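Written Rules for Robotic Suturing Should Cover the Whole Stitch

Opinion – 24 Dec 2025

Hospitals and laboratories that use robotic instruments have careful rules for starting a procedure and for ending one. They have far fewer rules for the minutes between. The draft practice guide issued in October by the Condholm Institute for Surgical Robotics does little to change this. Of its 65 clauses, only two deal with the handling of needle and thread.

The institute's own review covered 1,281 practice sutures recorded at its Famcombe and Cerkska sites. Its reviewers found that staff at the two sites did not agree on what a completed stitch was. One group counted from the first grasp of the needle, the other from first contact with tissue. Results scored in such different ways cannot be fairly compared.

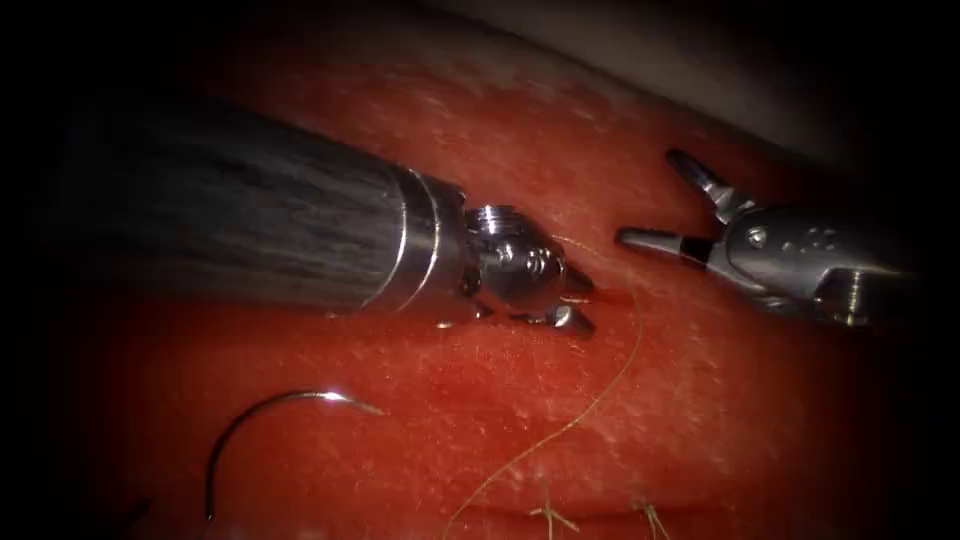
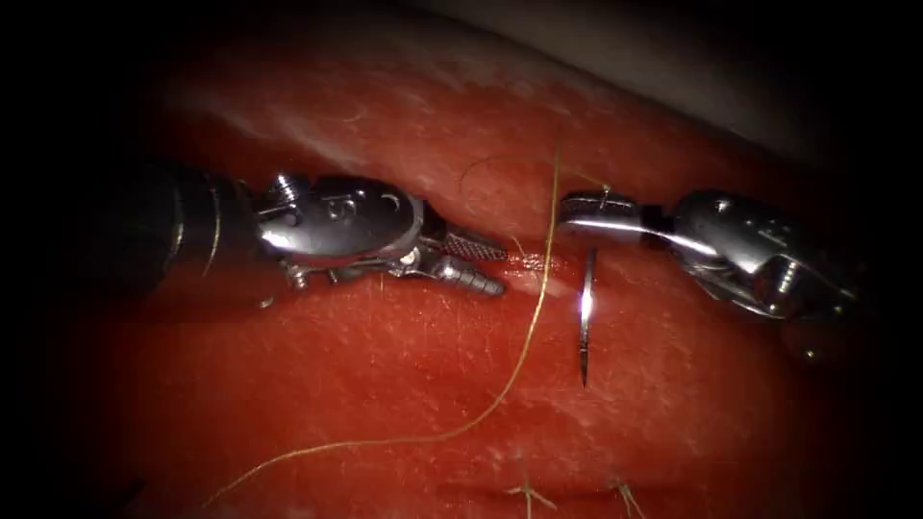 Two robotic instruments, a curved needle and a fine suture thread, with tied knots along the seam.

A sound standard would set three points in plain terms: when a stitch begins, where the needle may be left while the instruments do other work, and who has the authority to call a stop. The last of these matters most. Under the Jugah protocol, any trained person in the room may halt the work and need not give a reason until afterward. The Condholm draft gives that authority to the lead operator alone – a step backward, in our view.

Some members object that closer rules will slow training. That cost is real, and it should be measured during the trial period. The comment period remains open, and we ask the institute to revise both clauses before the guide is adopted.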